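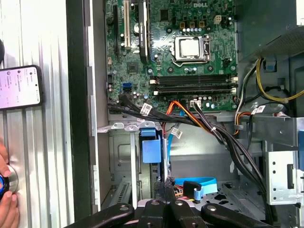

Hemant Nishad has been taking computers apart for a living since long before the arm arrived at Ornitz, and he still talks about the work the way some people talk about cooking. You get the side panel off, you look, you decide what comes out first. The desktop open on the bench the morning I visited was a Dell, with the green board showing, the processor square and silver in its socket, and black, orange and yellow cables running every which way through the case. "People look at that and see a mess," he told me, "and I look at it and I see my whole day, really. Memory, drives, cables, board. I could do it in my sleep, and some mornings I think I did."

Ornitz refurbishes and strips office machines, and last year 3669 of them came through the building. Until January every one was opened and emptied by hand. Now the arm works beside the crew, and Nishad has gone from pulling parts to teaching the thing where and how to reach, which he says took some getting used to.

"I was a little hurt at first, I'll admit it," he said, pouring me a second cup of tea I hadn't asked for but was very glad to have. "You spend all those years getting good with your fingers and then somebody wheels in a cart. But my thumbs! You don't know what those memory clips do to a thumb, up to 95 cases in a week. My wife noticed before I did. She said, you're opening jars again."

His shift partner, Narendra Pal, is slower to warm to it. He likes the arm well enough with big, firm things, a drive in its bay for instance, and trusts it much less with cables, which never lie the same way in two machines. "A cable moves when you touch it," Pal said. "Then everything you planned is a bit wrong. I feel that in my hand and I change. The arm has to be shown, and shown again, and I'm the one showing it."

Both men worried about their jobs, and both said so to the manager in the same meeting. The answer they got was that the crew of 4 would stay a crew of 4, and so far it has. What changed is the shape of the day. There is more standing and watching, more talking, more writing down of what went wrong, and Pal in particular misses having the radio on – you have to listen for the motor now, he says.

They have asked for better stools and for a say in which models go to the arm. The stools have come. The other request is still being talked over, and Nishad plans to bring it up again when he gets back from his sister's.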